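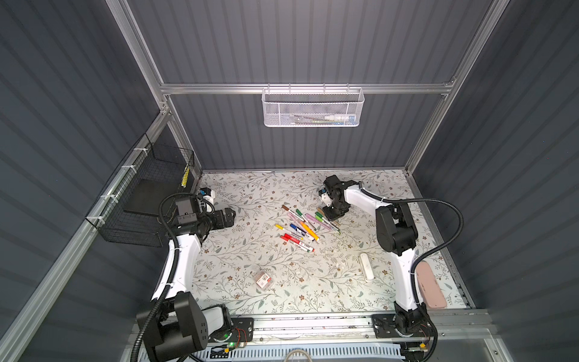 Two robot arms in a booth with a pile of markers and pens between them.

Wenatov publishes house rules for two-arm work cells

October 2021

Wenatov has put out a set of written rules for small work cells in which two robot arms share one table. The rules apply to all cells at the company's Urnum site from the first of next month. Suppliers and visiting teams that use the cells will have to follow them too.

The document replaces a set of notes that had grown up cell by cell. A review in July went through 1286 log entries from the Urnum cells and found that operators were recording the same kind of stop in different ways. Some wrote down every pause, others only the stops that needed a reset. The review said the numbers could not be compared from one cell to the next, and asked for one set of rules before any new cells were added.

Most of the text deals with the shared area in the middle of the table, where either arm can reach. Only one arm may enter it at a time unless the task sheet says otherwise. Where both arms are allowed in together, the sheet must name the one that gives way. Speed in the shared area is limited to 100 millimeters per second during setup and to 500 once the task has been signed off.

A second section covers loose items. Pens, markers and other small objects used in sorting and pick-up tasks must be listed on the task sheet, and anything that is not on the list has to be off the table before a run starts. Table coverings are allowed, patterned ones included, but they must lie flat and be fixed so that a gripper cannot drag them. Scraps are to be cleared between runs.

Cables get a page of their own. Conduit has to be tied to the arm along its length, with enough slack at each joint for the full range of motion. Cable ties are to be checked weekly and replaced when they show wear. Baskets and trays may be hung on the cell walls if they are outside the reach of both arms.

Nobody may put a hand into a cell while either arm has power to its motors. The old notes let trained staff straighten objects by hand during a pause, and that permission has been withdrawn. Several operators objected during the comment period, saying a full stop for one rolled marker would slow their work. Wenatov kept the rule but shortened the restart procedure, which now has four steps - stop, clear, check, confirm.

Stops will be logged on a single form, known as Bravo, with a fixed list of causes. Older records, 1867 in all, will stay in their present format and will not be converted.

The Wutimow site has until July to adopt the same rules. Its cells use an earlier mounting rail, and the section on fixing arm bases will be rewritten before it takes effect there. Printed copies are available at the Urnum front desk.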